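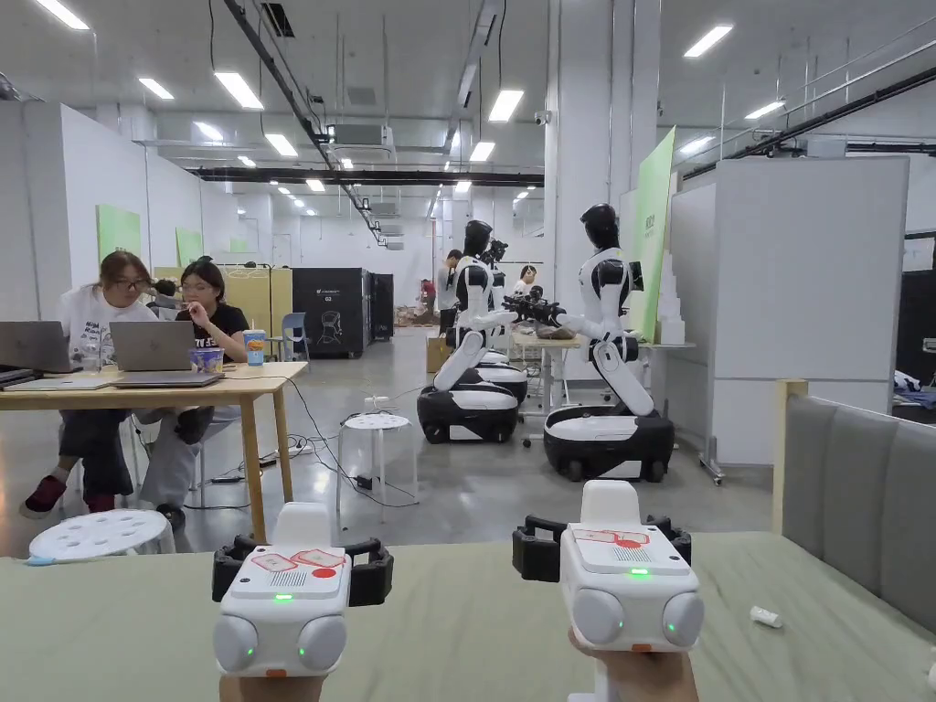

The laptop table and two of the round stools.

About Jarneser

Jarneser makes bed sheets, pillowcases, duvet covers and one table runner that we keep meaning to discontinue. We started in 1971 as Thampi, a laundry service for small hotels, and spent our early years washing other people's sheets and forming opinions about them. Most of the opinions were about elastic. Eventually we ran out of people to complain to and started sewing our own.

We gave up the hotel laundry a long time ago, along with the vans and most of the steam. The name changed when we moved to Stastton, mainly because the new sign had already been ordered.

How we work

Everything happens in one big room with white walls and a concrete floor. There was a plan for separate offices once. It had a floor plan and a color scheme, and it lives in a drawer. What we have instead is tables, and a general understanding that if you leave your cup on somebody's fabric you'll hear about it for a week.

The office side of the business is done on laptops at a wooden table. Ordering, customer mail, invoices, arguing with the shipping company — it all goes on there, usually within reach of a cup of something. The round stools are for visitors and for anyone who thought the meeting would be short. Please mind the cables.

The bed is the other half of the job. Every sheet we sell gets put on a real mattress, pulled at the corners, slept on if we can find a willing person, taken off, washed and put on again. We do this 40 times before a sheet goes in the catalog. A fitted sheet that gives up at wash 12 goes back to the pattern table, and whoever drew the pattern has to come and watch.

The washing machine shares the room with us. You get used to it. People on the phone sometimes ask if we're calling from a train.

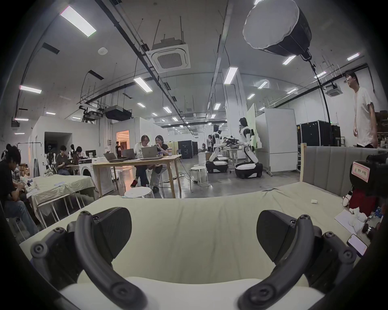
Azlan Lubis wrote to us in March to say that a sheet is only as good as the person who has to fold it, and that ours still came out of his closet looking like a parachute. We have answered him at length. Our next range, Torkuvo, has the short sides marked on the inside of the hem, so you no longer need to turn the thing around three times in the dark. He has been sent one and has so far declined to be impressed.

What we sell

The catalog has 515 items, which sounds grand until you notice that many of them are the same sheet in another size. Colors run from white to pale green to a beige that looks green in certain light. We get letters about that one too.

Visiting

There are 9 of us, and we're glad to show people around if they write first. Shoes stay off the bed. Opinions about elastic are welcome.

Page last updated 2024-01-01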